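Torvik Hockey Club to get new all-weather field and lights

Players at Torvik Hockey Club will have a brand new playing surface under their sticks next season, after the Ditivura Parks District agreed to pay for most of the work at the Otix Lane ground.

May 11, 2025 -- The district has set aside money from its developer fees fund to replace the worn-out carpet on the main field, put in modern floodlights and fix the drainage along the north side, where water has pooled after every heavy rain for years. The club is adding money of its own, raised through dues, a winter raffle and a very well attended pancake breakfast in February.

The club has 200 playing members, and more than half of them are under 18. It runs 3 adult teams, a full set of youth sides and a walking hockey group that meets in the mornings and has grown so quickly it now needs two sessions. All of them share one field, and on bad winter nights all of them have been sent home together. Everyone at the club is thrilled that those nights should soon be a lot less common!

Work begins as soon as the spring schedule is finished. The old carpet will be lifted first, followed by the drainage trench and a new shock pad, and then the new surface will be rolled out and lined. The field should be open again in time for preseason training. During the closure, youth practice will move to the indoor hall at Tiltia Middle School, and adult teams will play their remaining friendlies away from home.

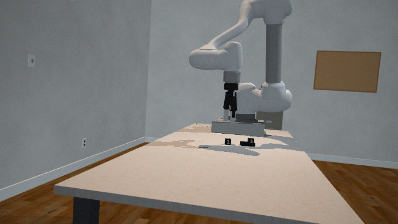

Computer rendering of a white robotic arm over a long, light-colored table.

The lights are a big part of the plan. The present ones are 20 years old, slow to warm up and patchy in the corners, which makes life hard for goalkeepers. The new lamps will point down onto the field and spill far less light toward the houses on Otix Lane. They will be switched off by 10 p.m., as they are now.

Neighbors had their say during the planning stage, and the design is better for it. The parking lot entrance has been moved away from the bend, and a new hedge will be planted behind the east goal, along with a taller ball-stop fence.

The improved field will be shared, too. Local schools will have it free of charge on weekday mornings, and the club expects 2,000 student visits in the first school year. Loaner sticks and shin guards will be on hand so that children can try the game without buying anything.

New players of every age are welcome -- no experience needed. Sign-up forms for the fall season are at the clubhouse and at the Ditivura Parks District front desk.

ENDS

Notes to editors: Torvik Hockey Club plays field hockey at the Otix Lane ground. Media requests should go to the club office, which is open on weekday afternoons.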